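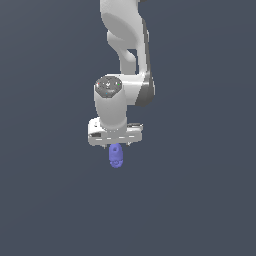 July, late

Spent the evening with the budget again. It is one sheet with two columns, and the left column is called "need" and the right column is called "want," and I have now moved the spare gripper from one to the other so many times that the cell has its own undo history longer than the rest of the file.

Where we stand: the arm itself is the big line and I've stopped looking at it. Grasari wants a deposit by the end of the month and the rest on delivery, and delivery is 16 weeks if you believe the man on the phone, who sounded like he was reading it off the side of a mug. Goltdale says sooner, but Goltdale doesn't include the controller cable. I asked how one was supposed to run the arm without the controller cable. He said most customers buy the controller cable. It's $387. I wrote it down in the left column and pressed the pen through the paper (I keep a paper copy too, for grudges).

Meanwhile the simulated one works all day for free. I had it up on the second monitor while I ate dinner, white arm, gray nothing behind it, holding the little blue piece in its fingertips. No floor, no bench, no extension cord. I priced the bench this morning. I priced the bolts for the bench. In the simulator the arm comes down out of the top of the screen and I've never once had to ask what it's mounted to, and then Shearer's site survey form arrived and question one was what is it mounted to.

So, the bench. Shearer will make a steel one with a plate on top, drilled to pattern, but they want the pattern, and Grasari will send the pattern once there's a deposit. I'd like to hold off on the deposit until I know what the bench costs. I explained this to both of them in nearly the same email and got back two very polite replies that each said the other one should go first. I may just drill it myself. I have a drill. I have also seen the shelf I put up in the hallway.

Things I had not budgeted for at all before tonight:

An emergency stop button on a stalk. Fine.

A second emergency stop button, on the far side, which the insurance people would like. Also fine, though I notice they don't like it enough to pay for it.

Light. I'd been planning to use the ceiling lights. Nothing casts a shadow in the render and I think it made me lazy. Two lamps and a clamp, $88 with the discount code that came in the Clumetti newsletter, which I'll now be receiving until I die.

Fingertips. They wear out. They're sold in pairs, and the pairs are sold in bags of ten pairs, and I'd guess I need three pairs before next summer. I asked if I could buy three pairs. I could, at very close to the price of the bag.

Parts to pick up. This one's embarrassing. I've spent two months on picking and placing small pieces and never put a line in for the small pieces. I need real ones, the blue kind, tapered with the hole near the top, and I need a lot of them because they'll end up under the radiator. The molder's minimum is 200. So we'll have 200. The radiator can have its share.

Went back and forth on the force sensor. The sales sheet makes it sound like you'd be a monster to go without. It costs more than my car is worth, although that's a sentence about my car. My feeling is that we can live without it the first year and be sorry in small amounts, spread out. I put it in the right column and then turned the font gray so it would look further away.

I did think about a used one. There's a listing for a Grasari two models back, "lightly worked," no photos of the base. I wrote to ask for the hours on it and got a thumbs up. I'm going to take that as a no.

Rent is the other thing. If the bench goes along the window wall I lose the desk, and if it goes in the middle I need floor channel for the cables, and floor channel comes in one length, theirs, and the room is a different length, mine. Measured twice with the tape and got two numbers. Will measure again in the morning when I like the room better.

Total is over. It was over before dinner and it's more over now, mostly lamps and radiators. If I drop the spare gripper and drill the plate myself it comes in just under, with nothing left for shipping, and I haven't asked what shipping is. I know it comes on a pallet. I know our door.

Moved the spare gripper back to "need." Going to bed. Left the simulator on.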